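Kirkmont Early Childhood, Unit 10 handout: the pretend kitchen corner
5/6/18

Okay, last time we got as far as blocks, so grab your notes and we'll pick up with dramatic play. I love this unit (you'll have noticed). I think a play kitchen earns its floor space faster than anything else you can put in a classroom, and it doesn't need to be stuffed with plastic food to do it!

My advice is to start with bare shelves. Leave the cubbies open and let the kids decide what goes in them. Put a few small things on the counter — a plant, some flowers — so it feels like a home.
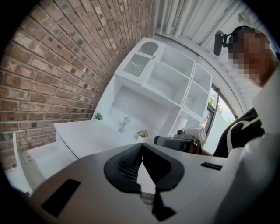 Then wait a week before you add anything. Write down what the children ask for, in their own words, and bring that list to class. Mine once asked for "a phone and some mail," so that's what they got.

Reading for next time: the Justdale packet, pages 100 to 134. Skip the part on budgets, we'll do that in June. Sketch your own corner too, with the window marked.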